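Pinces à main Sindard : vos questions sur le blocage des doigts

Mis à jour le 9 juillet 2026

Depuis l'incident de décembre, nous recevons beaucoup de messages, et souvent les mêmes. Nous avons donc rassemblé ici nos réponses, en essayant de n'oublier personne. Merci à toutes celles et ceux qui ont pris le temps de nous écrire, parfois très longuement (nous lisons tout, promis, même si la réponse tarde un peu).

Que s'est-il passé exactement en décembre ?

Pendant une séance d'enregistrement, les doigts d'une pince se sont refermés et ne se sont plus rouverts. Anayeli Beltrán, qui tenait l'outil, avait l'index de l'autre main entre les deux patins pour retirer un bout d'adhésif. Elle s'en est tirée avec un bel hématome et trois jours sans taper au clavier. Elle va très bien, elle a repris les séances, et c'est elle qui a relu cette page.

D'où venait la panne ?

Du câble, pour l'essentiel. Živko Dervishi a démonté la pince le lendemain et a trouvé la gaine pincée sous la vis centrale. À chaque fermeture, elle s'écrasait un peu plus, jusqu'à retenir le mécanisme en position fermée. Le ressort de rappel était en bon état, mais il n'a pas assez de force pour vaincre ce genre de blocage. Nous avons d'abord soupçonné le logiciel et perdu pas mal de temps de ce côté-là, autant le dire.

Mon outil est-il concerné ?

Regardez le numéro de série, gravé à l'intérieur de la poignée. Les pinces jusqu'au 494 inclus ont l'ancien passage de câble. À partir du 495, la gaine est guidée par une petite gorge et le problème ne devrait pas se présenter. Si le numéro est effacé, écrivez-nous quand même, on le retrouve en général avec le bon de livraison.

Comment vérifier le câble avant une séance ?

Outil débranché, ouvrez et fermez les doigts six fois à la main, lentement. Le retour doit être franc, sans point dur. Passez ensuite le doigt le long de la gaine, en partant de la vis : elle doit bouger librement, et ne présenter ni méplat ni pli blanchi. Si vous sentez un accroc, même léger, mettez l'outil de côté et prenez-en un autre. Cela vaut aussi quand tout le monde est déjà équipé et que la séance a du retard.

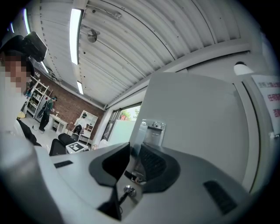

Faut-il resserrer la vis centrale ?

Non, s'il vous plaît ! C'est le réflexe de beaucoup d'entre vous, et on le comprend très bien, mais une vis trop serrée écrase justement la gaine. Le réglage se fait chez nous, avec un gabarit.

Que faire si les doigts se bloquent sur un objet, ou sur une main ?

Débranchez d'abord, sans tirer sur les doigts. Relevez votre casque si vous en portez un et prévenez la personne la plus proche. Écartez ensuite les patins par leur base. Si quelqu'un est blessé, occupez-vous de la personne, l'outil attendra.

Peut-on continuer à travailler avec le casque sur les yeux ?

Oui, mais jamais pour nettoyer, régler ou dégager la pince. Trinidad Cuesta, qui forme les nouveaux opérateurs, demande aussi que les câbles au sol soient rangés avant chaque prise. Nous n'avons pas eu de chute jusqu'ici, et nous aimerions bien que cela dure.

Combien coûte la réparation ?

Rien pour les numéros concernés, port compris. Comptez six jours ouvrés à partir de la réception. Pour les autres pinces, demandez un devis à Desmond Zamora.

À qui écrire ?

Au service après-vente, en indiquant le numéro de série et, si possible, ce que vous faisiez au moment du blocage.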